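From: Surachet Saengthong
To: tellunwood-robotics list
Date: August 16, 2023
Subject: Re: Sorting task, rules and floor layout

Relu Iordache wrote:
> Could someone post the current state of the sorting task? The
> March rules still mention the old bench and the foam blocks.
> Two of the new students have been working from that version.

The March rules are withdrawn. Please delete local copies. The current version is 6 and differs as follows.

1. The target is the partitioned cardboard box at the right of the desk. The robot reaches into one compartment per attempt. The box may be turned between attempts but not during one.

2. One operator sits at the laptop on the far side of the desk. The operator may stop the arm at any time. A stop ends the attempt and scores zero for it.

3. The hand starts open, with no part of it touching the box. Contact with a partition is allowed if the partition stays standing.

4. Each team gets 34 attempts over the two sessions. Unused attempts do not carry over.

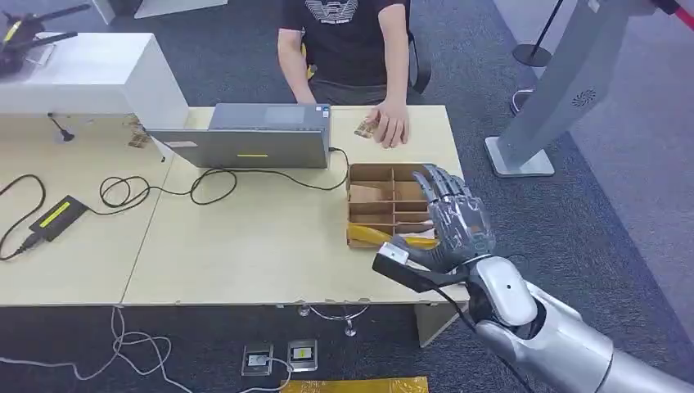
Does the operator have to be the same person for all the attempts?
Teams may swap operators between attempts, provided the new name is written in the log before the arm is enabled.

Logging. Joint positions and hand currents go to the same file, one file per attempt. The buffer is 3,072 samples. If it fills, the oldest samples are dropped and the log has a gap at the start, so begin recording when the arm is enabled and not earlier. Ha-neul Jeon has put the checking script in the Livgate folder. It rejects files with missing timestamps. Run it before you hand anything in.

Floor layout. Yellow tape on the carpet marks the stand position. Stands go inside the tape with both feet flat. Do not lift the tape to re-square it; the corner offsets in the config file were measured from it as laid. Anyone who finds a corner peeling should press it down and tell me.

Arm clearance over the floor is set in software. The limit applies to the lowest point of the gripper and not to the wrist, which was the error in Berhe's earlier config. Pull the latest version before using the floor programme.

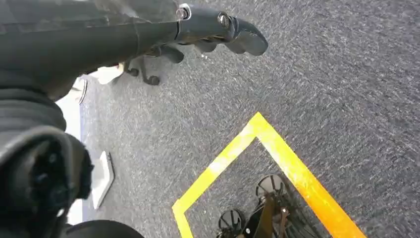 Hélder Quintela replied that the clearance limit is fine for slow moves but that his team saw it overshoot at full speed, and he would like the speed cap kept at 28 per cent until the controller gains have been checked. I agree. The cap stays until further notice, for both tasks.

Still open: the tie-break rule, and whether a dropped piece may be picked up again within the same attempt. Send views to the list and not to me.

Surachet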